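1/19
Thread on working through lunch at a restaurant table without wrecking the papers or the lunch. I do this most afternoons in March when the catalog proofs come in. Posting it partly so I remember my own system next year.

2/19
The job: proofreading the Trolten parts catalog. 48 pages, 738 part numbers, all of them checked against a master list. Most of it is fittings and hinges. It can't be done well on a screen, at least not by me, so I print it and mark it with a pen.

3/19
The place: Dustau, the lunch spot at the Urnismont end of my street. Booths with high green backs, wide light wood tables. They leave you alone after 2 and the lighting is better than at my apartment. I order a full lunch and a drink and tip for the time I take up.

4/19
I tried the Quiambao bakery first, for most of one season. The coffee is good but the tables are the little round kind. One open folder and your plate is on your knees. Fine for reading a book, no good for proofs.

5/19
First rule is that papers go down before any food comes. I put them on the left and toward the back. I'm right-handed, so this means reaching across to write, which is a bit awkward. I accept it. The bowl goes on the right, since that's the hand I eat with.

6/19
The drink is usually the pear one, 冰糖雪梨, rock sugar and pear. Sweet, no fizz. It has a screw cap and that's half the reason I order it.

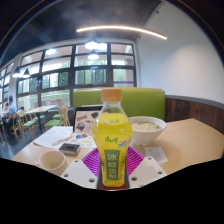 With a cap I can knock the whole thing over and nothing happens to the fittings section. I put the cap back on after every drink. It took a couple of weeks to become a habit and now I do it at home with water too.

7/19
The cup is the weak point. No lid, easy to catch with a sleeve. I used to keep it in the middle so it was within reach of both hands. That was also within reach of both elbows. Now it stays near my side of the table and I don't fill it more than halfway.

8/19
I did once lose four sheets to tea. They dried wavy and the marks on them had bled, so I reprinted and did them again. The second pass found an error I'd missed on the first. I would still prefer not to have spilled the tea.

9/19
Coasters. Dustau has round dark red ones. I used to push mine aside to make room. Now I use it as a parking spot. If the drink has a fixed place I can reach for it without looking up from the column of numbers, and I don't lose my line.

10/19
The menu stand stays where it is. I know some people move these to the next table. I leave it standing behind everything and keep the papers to one side of it. It also reminds me to order something properly and not just sit there over a bowl that was finished an hour ago.

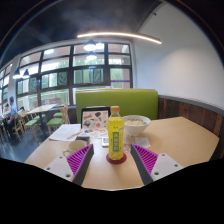 One reply to the earlier posts said to ask for a second coaster and put it under the cup, and that a clipboard would solve most of the rest.

11/19
The second coaster I will try. The clipboard I have tried. It holds the sheet I'm working on, but I always need two sheets side by side, the proof and the master list, and two clipboards take up more room than loose paper. It also tips when it's resting on a pen.

12/19
On the pen: I lay it across the papers when I stop to eat, at a slant. It works as a light weight and it marks where I was, if I set it down with the tip at the last line checked. A fat pen rolls. A thin one with a clip stays put. Mine is nothing special, it came in a pack.

13/19
Phone. Face down and not under the sheets. I used to slide it under the stack to keep from looking at it, and then it would buzz and I'd lift everything up to find it. Now it just sits out like anything else on the table. I look at it less than I expected.

14/19
Eating. I stop working to eat. I used to do both and it's slow both ways. There's always something that flicks, either broth or a bit of green onion, and a dot of broth on a page of part numbers looks a lot like a decimal point. I have queried one of those with the printer. They were polite about it.

15/19
Order I do things in, for anyone who wants it:
Papers down, back left.
Pen on top.
Lunch arrives, bowl to the right.
Eat.
Push the bowl back.
Bring the first two sheets forward into the space.
Bottle well out of the way, cap on.

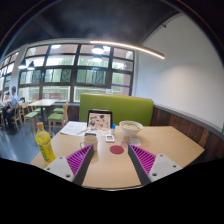

16/19
Clearing up. I wipe my part of the table with a dry napkin before I bring any sheets forward, even if it looks clean. Wood like that hides a ring of water very well. You find it later when the bottom sheet sticks. If there's a real spill I ask for a cloth. A napkin only spreads it.

17/19
The receipt goes in my wallet right away. One went into the stack last year and got scanned along with the marked pages. Trolten sent back a note asking if lunch was a new product line. I left it off the invoice.

18/19
How long it takes: I can get through 19 pages on a good afternoon if the master list is clean. Hinges are slower than fittings, with all the left and right versions. I stop when I notice I'm reading a number and not comparing it. Usually that's a little before 5, when the dinner people start coming in and the booth is needed anyway.

19/19
Still to sort out: something better than a pen for when the door opens and the draft comes through. A second bowl would do it but then I'd have to eat it. If you use anything flat and heavy that fits in a bag, let me know what it is. The index arrives next week and it's all loose sheets.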